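Diocese of Udley

The Diocese of Udley is a small Anglican diocese taking in the towns of Udley, Wragg and Clordale. It was carved out of the neighboring Diocese of Tonness, which parted with the territory after nine years of correspondence and has asked for none of it back.

The diocese has two archdeacons, one for the hills and one for everything else. Its cathedral, St. Osyth's, was a parish church until its promotion and still has a parish church's parking. 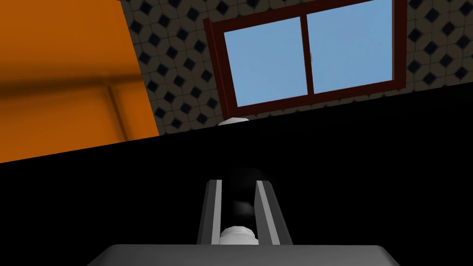 Bishops are chosen by an electoral synod, which meets in February, when the road to Clordale is often shut. Clergy and lay members vote separately, and a candidate needs a majority in both houses. The third election went to nine ballots – the minutes record two adjournments for soup.

Lærke Thygesen, formerly dean of Tonness, was elected on the second ballot and installed on 2022-09-14. Her first pastoral letter dealt with baptism, rural poverty and the cathedral boiler, giving most space to the last.

See also: Diocese of Tonness; Wragg Priory; Clordale hymn dispute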